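Guides > Kitchen > Bread Storage

Storing rolls at room temperature

Cool the rolls fully before storing. Warm rolls release steam, and trapped moisture softens the crust. Set them out with space between them.
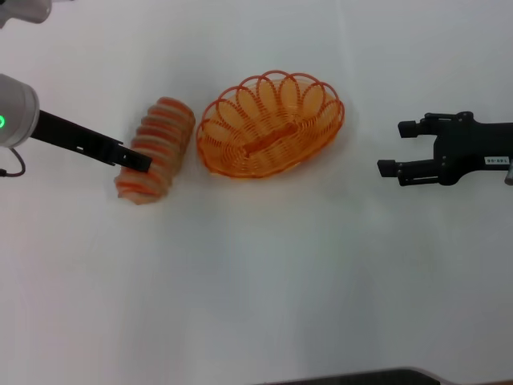
Striped roll and orange wire basket on a white tabletop.

For same-day use, keep rolls uncovered or under a dry cloth. For the next day, move them to a paper bag and fold the top twice. Freeze anything left after that.

Pick a spot away from the oven and direct sun. High shelves collect heat, so check the air near the ceiling before using one.
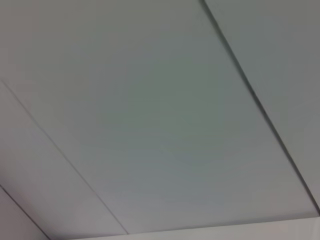

Ceiling panels and seam.

Wipe out crumbs before each refill. Discard any roll with mold.

Updated 17/03/2026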